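4 min read

Tincuța Mocanu opened her soup counter in Mudgway eleven years ago, with two pots and a borrowed fridge. Today the place is called Drikimell and it has 17 seats, which are full most days before one o'clock. I met her at three in the afternoon, when the last bowls were already washed.

"I did not plan to sell soup," she told me. "I wanted to make cakes. But the oven was bad, and the people were cold."

She grew up with sour soups, and in her first December she was afraid the customers would not accept them. Many asked for sugar. She did not give it. "I said, eat three spoons, then complain. Most of them forgot to complain."

Her partner in the kitchen is Hatsue Shibata, who came for one winter and stayed. It was Shibata who brought pickles to the menu, and she makes them in small jars under the stairs. When I asked how many jars she has now, she went to look. "Eighty," she said from below. "No, put that I have enough."

The two women do not always agree. Mocanu likes a heavy soup with lovage and smoked ribs, and Shibata would rather serve a clear one. The menu changes each morning, and whoever arrives first may write it on the board.

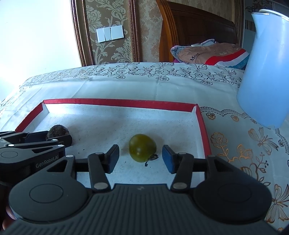

"So I began to wake up earlier," said Mocanu, "and then she did the same. One day we were both here at five, and the bread was not even delivered."

A bowl with bread costs 65 crowns, the same price as last year. They had an offer to open a second counter near the station, but they refused it. Shibata wants a bigger stove first, and Mocanu is still thinking about her cakes. She showed me a plum one, rather flat, and cut me a piece to take on the bus.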